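**Sorting trays and table care**

The compartment trays are back on the work tables at Drivberg. Each one goes flat near the front edge of the table, with the small cells kept for small parts and the larger section for anything that won't fit in them. Please empty a tray before you move it – the partitions are thin. 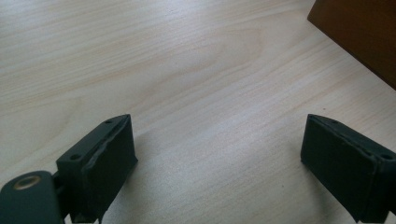
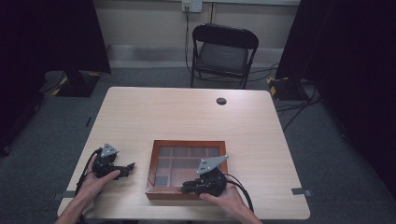 The pale tabletops mark easily, so lift trays and boxes and set them down again instead of sliding them. Wipe with a soft, barely damp cloth along the grain. No spray cleaner, please.

Spare partitions are in cabinet 372, next to the Guillot order forms. If a tray has a loose corner, leave it on the bottom shelf with a note and take another one. Thirty more trays are on order from Skolemon and should be here in February. Labels for them will be printed once they arrive.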